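Ticket: policy stalls above cup, picks wrong side of box
Project: Cellano tabletop set, two-arm station
Opened by: Liya Tilahun
Assigned to: Stepan Dmytriv
Status: Open, waiting on retrain
Priority: Normal (was High, lowered by Stepan)

Liya Tilahun, opening comment

The policy trained on the March set reaches for the cup and then stops with the right gripper over it. Sometimes it drifts back and forth until the timeout. I ran 26 trials this morning and 8 of them finished. The training set is 3,534 episodes after filtering, and the loss curve looks fine. Mohsin thinks we don't have enough data and wants to book the station through Friday to collect more. I'd like a second opinion before we spend the hours.

Stepan Dmytriv

I don't buy "not enough data." We said the same thing at 3,000 episodes, collected the rest, and the stall didn't move. If another 534 did nothing visible, I want to know what the next batch is supposed to do.

Questions before anybody books anything:

Were the 26 trials run with the same layout as the training episodes, or did you shuffle?
Which checkpoint?
Are both wrist views getting to the policy, or only getting recorded?

Liya Tilahun

Shuffled a little, same objects. Last checkpoint. Wrist views are recorded, I can open them and they look normal. I haven't checked what the policy receives.

Mohsin Minhas

For the record, my argument isn't only volume. The operators have gotten faster since the first week, and the early episodes are full of pauses. More fast episodes would dilute the slow ones.

Stepan Dmytriv

Then cut the slow ones. That costs nothing and we can try it tonight. Diluting bad examples with good ones is the expensive way to do it, and I'm not convinced the pauses are bad to begin with. Has anyone looked at where in the episode they happen?

Mohsin Minhas

Not by position, no. I went by episode length.

Stepan Dmytriv

Length tells you an episode was long. It could be a pause, it could be a missed grasp and a second try, and I'd want to keep the second tries.

I went through the episodes by hand this afternoon, one from each session. The right arm comes in over the cup and waits there while the operator sorts out the left arm at the wooden box. Every session has it. The policy sees a gripper hanging over a red cup with nothing going on, and the recorded action for that moment is "stay put." It learned that. I would have too.
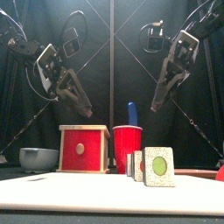 Checks so far

1. Camera feeds. Yasaman traced both wrist streams from the recorder to the policy input. Both arrive and neither is swapped. So my camera theory is dead, which I'll admit I was fond of.

2. Timestamps. Fixed view and wrist views line up on the episodes we checked. Closed.

3. Idle steps. Yasaman wrote a script that marks steps where neither arm's command changes. It catches full stops but misses the case above, where one arm is working and the other is waiting. She is changing it to mark each arm separately.

4. Normalization stats. Recomputed from the filtered set. No difference worth writing down.

5. Task text. The episodes from the Ranjbar operators and the ones from Berbridge carry different wording for the same task. Probably harmless. I don't like "probably," so it stays on the list.

Yasaman Pakzad

Per-arm marking is in. The waiting steps bunch up where Stepan said they would, right arm over the cup, left arm at the box. Before we delete anything — if we cut those steps for one arm only, the two arms fall out of sync. I'd trim only where both arms are still, and have operators start the right arm later in new episodes.

Mohsin Minhas

So we do need new episodes.

Stepan Dmytriv

A small batch with a changed instruction, yes. That's a different request from the one you made. And I'd still run the trimmed set by itself first, otherwise we'll have two changes and no idea which one helped.

Behrouz Fallahi

I run the operators so please put the instruction in plain words. "Start the right arm later" will get me a different result from every person. Later than what?

Stepan Dmytriv

Fair. Proposed wording: "Keep the right arm at its home pose until the left gripper has let go of the box. Then move to the cup without stopping above it. If you miss, try again and keep recording."

Behrouz Fallahi

That I can use. I'll hold it until you give the go-ahead.

Next steps

Yasaman: trimmed set, saved in Clista as its own version. Please don't overwrite the old one.
Liya: retrain on the trimmed set, then the same 26 trials with the object positions written down this time.
Mohsin: station booking on hold.
Behrouz: one wording for the task text at both sites.

Liya Tilahun

Retrain started. Will post the trial sheet here, including the failures.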